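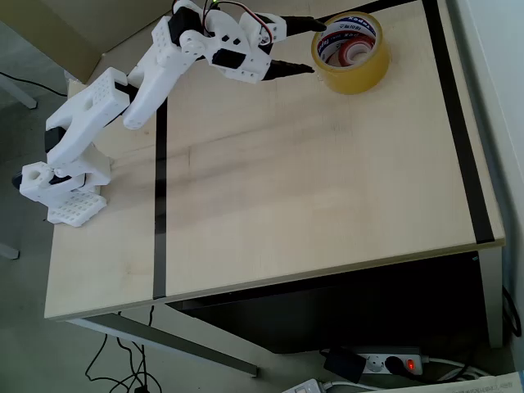 Gunon Clear Packing Tape, 48 mm

Home > Packing and Posting > Tapes > Gunon Clear

Product code: WZ-222
Sold by: Wititz Packing Supplies
Availability: In stock at our Mendoza Road warehouse

Choose: single roll / pack of 6 / carton of 36

Overview

Gunon Clear is a general-purpose parcel tape for sealing cardboard boxes by hand or with a tape gun. It has a polypropylene film with a solvent adhesive, and it sticks well to recycled board, where cheaper acrylic tapes tend to lift at the ends. We use it on our own outgoing orders.

The tape looks slightly yellow on the roll. This is the colour of the adhesive and is normal. A single layer on a box is clear enough to read a label through, but please don't tape over barcodes, as the shine can stop a scanner reading them.

Specification

Width: 48 mm
Length: 66 m
Core: 76 mm cardboard, fits standard tape guns
Film: polypropylene
Adhesive: solvent
Finish: clear, gloss
Noise when unwinding: medium
Use on: single and double wall cartons, padded envelopes, postal tubes
Not for use on: painted walls, carpets, anything going in a freezer

How much to order

A medium carton sealed with one strip along the top and one along the bottom uses a little over a metre of tape, depending on the length of the flaps and how far you run the ends down the sides. If you seal in an H shape, with strips across the short edges too, allow twice that. For boxes over 13 kg we suggest the H shape on the bottom and a single strip on the top.

Getting a good seal

Wipe dust off the board first. Old boxes that have been kept in a garage or loft often have a fine layer on them that you can't see, and the tape will hold to the dust instead of the box. Bring the flaps together so that they meet without overlapping, start the tape 5 cm down one side, pull it across the join and finish 5 cm down the other. Rub it down firmly with the flat of your hand. Solvent adhesive grips quickly, so you won't get much chance to move a strip once it is down.

If you are taping by hand, fold the end of the tape under when you stop. It saves picking at the roll later.

Storage

Keep rolls in their carton, out of direct sun and away from radiators. Lay them flat. A roll stood on its edge for a long time can go slightly oval and will jerk in the gun. Tape that has been kept somewhere cold should come indoors for 2 hours before use. Stored properly, it should be used within a year of delivery.

Related items

Gunon Brown, same film and adhesive, for when you don't want the contents or old printing to show through
Gunon Low Noise, clear, for offices and shared rooms
Sorkorham hand dispenser, 50 mm, metal frame with adjustable brake
Sorkorham spare blades, pack of 2

The Sorkorham dispenser takes this tape without an adapter. Older dispensers with a 25 mm hub do not.

Delivery and returns

Orders placed before 3 pm leave the same working day. Single rolls go by post; packs and cartons go by courier and need somebody to take them in. Unopened packs can be sent back within 30 days for a refund. We can't take back part-used cartons, but if a roll splits or won't unwind cleanly, send us a photo of it with your order number and we will replace it.

Trade customers

Prices drop at five cartons and again at a full pallet -- log in to see your own rates. Printed tape is made to order on the same film. Artwork should be one or two colours, and we will send a proof before printing.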